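Fitting your Mukodia running belt

Before your first run, take a minute to get the fit right — it makes a huge difference!

1. Loosen the strap fully and clip the buckle at your front.
2. Slide the belt down to your hips, pockets to the back.
3. Pull both tabs evenly until it sits snug.
4. Jog on the spot for 15 seconds and tighten again if it bounces.

Note: the flask pocket holds up to 700 mL.
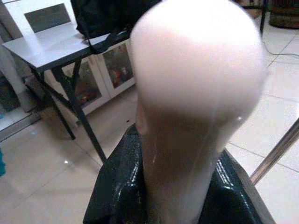 Can I wash the belt in the machine?

Cold wash at 40 minutes or less, buckle closed, then hang it in the shade.

Caution: keep it out of the dryer. Heat ruins that lovely stretchy fibre.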